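Reseña: cama alta Bromlow de Trevora, tras un invierno de uso

Por Roxana Cabrera

Compré la Bromlow para el cuarto pequeño del piso, el que da al patio. Mide lo justo para una cama individual, un armario y una silla, y llevaba años haciendo de trastero. Cuando mi hija mayor empezó a pedir habitación propia saqué las cajas, pinté y me puse a buscar una cama que no fuera blanca. Casi todas las infantiles lo son y en casa no duran limpias.

El precio es de 500 euros sin colchón. Hay modelos parecidos por bastante menos, y también otros que se van a los 3.000 en cuanto llevan cajones y escritorio. Miré varias en tienda y al final pedí esta por internet sin haberla visto, cosa que no suelo hacer con los muebles.

Entrega

Llegó en cuatro bultos, a las ocho de la mañana, con un solo repartidor que los dejó en el portal. Subir a casa va incluido si se marca la casilla al pagar, pero la casilla está en la segunda pantalla y yo no la vi. El bulto de los largueros pesa mucho y no cabe en mi ascensor. Lo subimos por la escalera entre mi vecino Brijesh Rawat y yo, con una parada en cada rellano.

Los cartones venían bien protegidos en las esquinas. Una de las tablas traía un golpe en un canto, en la cara que queda contra la pared. Escribí a Trevora con una foto y me ofrecieron otra pieza o una devolución parcial. Elegí el dinero y lo abonaron a la semana siguiente.

Montaje

El manual tiene dibujos grandes y casi ningún texto. Está bien hecho hasta que se llega a los postes de las esquinas, que parecen iguales y no lo son: dos llevan los agujeros a distinta altura. Si se colocan cambiados no se nota hasta que toca encajar el larguero, y entonces hay que desmontar media cama. Nos pasó. Recomiendo marcarlos con cinta de pintor antes de empezar.

La llave que viene en la bolsa sirve, pero deja los dedos molidos. Usé un destornillador con puntas hexagonales y fue mucho más rápido. Sin atornillador eléctrico, dos personas tardan una tarde. Conviene montarla ya dentro de la habitación, porque armada no pasa por una puerta normal.

Sobraron cuatro tornillos cortos. Pregunté y son de repuesto, aunque el manual no lo dice.
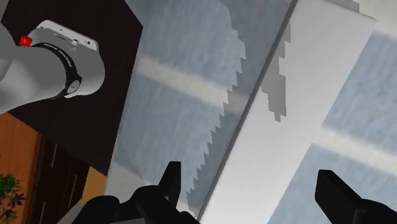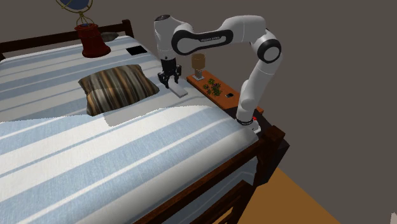 El armazón en madera oscura, con el poste de la esquina en primer término.
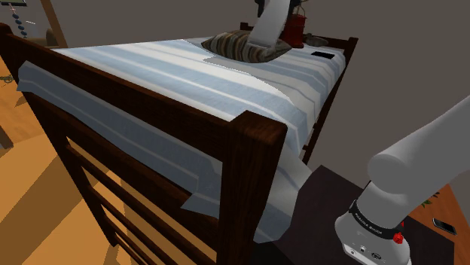
Estabilidad y ruido

Las primeras noches crujía. El ruido venía de la unión entre el somier y el travesaño central, y lo quité con unas tiras de fieltro adhesivo cortadas a medida. Al mes volví a apretar todos los tornillos, y desde entonces suena solo cuando alguien sube deprisa por los peldaños.

Por sí sola se mueve un poco hacia los lados. Trae dos escuadras para fijarla a la pared y yo las pondría siempre. En mi caso la pared es de placa de yeso y tuve que comprar tacos aparte. Una vez anclada no se mueve nada, ni con un adulto encima cambiando las sábanas.

Los peldaños son planos y anchos. Mi hija sube descalza sin problema. A mí se me clavan al bajar si voy con calcetines finos, pero tampoco es mi cama.

Colchón y ropa de cama

Trevora recomienda un colchón bajo para que la barandilla siga cumpliendo su función, y hay que hacerle caso. Probamos primero con el que teníamos, que era alto, y la barandilla quedaba en nada. Acabamos comprando uno de espuma de la marca Rarkton, firme y ligero. La ligereza importa más de lo que pensaba: cada vez que se cambia la sábana bajera hay que levantar las esquinas estirando los brazos.

Las bajeras ajustables quedan mejor que las sueltas. Remeter una sábana plana en el lado de la pared es incómodo, y al final se deja colgando por el otro. Nosotros usamos una funda nórdica sin encimera y la cama se hace en un momento.

Acabado y limpieza

El tono oscuro disimula las marcas de los dedos y delata el polvo. Con un paño húmedo basta, bien escurrido. En mayo quité una pegatina que llevaba meses en el cabecero y no dejó cerco, lo que me tranquilizó sobre el barniz. Sí hay un par de roces en el poste por donde se agarra al subir. Los repasé con cera de retoque y desde la puerta no se ven.

Al abrir las cajas olía bastante. Ventilamos el cuarto tres días antes de que la niña durmiera en él. Quien tenga prisa por estrenarla debería contar con eso.

Lo que dicen otros compradores

La ficha de la tienda acumula 1.653 opiniones y leí bastantes antes de decidirme. Las malas hablan sobre todo de transporte y de piezas golpeadas. Una compradora, Faith Mrema, contaba que le faltaba una bolsa entera de herrajes y que tardaron un mes en enviársela. Yo no puedo confirmar ese retraso, pero sí que el servicio de atención contesta más rápido por correo que por teléfono.

También miré la Chaiyaporn, que cuesta un poco menos y tiene los peldaños en el lateral. La descarté por el armario: no habría podido abrir la puerta izquierda. En un cuarto más ancho seguramente habría elegido esa, sobre todo por la barandilla, que es algo más alta.

A quién se la recomendaría

A quien tenga un techo de altura normal, una pared firme y alguien que ayude con los bultos. Para un adulto alto se queda corta de largo. Para una segunda vivienda en la que se vaya a usar poco, me parece cara.

Si volviera a comprarla marcaría la subida a domicilio, pediría el fieltro junto con la cama y mediría dos veces la distancia al enchufe. El mío quedó detrás del poste del cabecero y ahora la lámpara va con un alargador pegado al rodapié.

Puntuación: 4 de 5. Pierde un punto por el manual y por los crujidos del principio. La hemos pedido también para el cuarto del pequeño, esta vez con la casilla marcada.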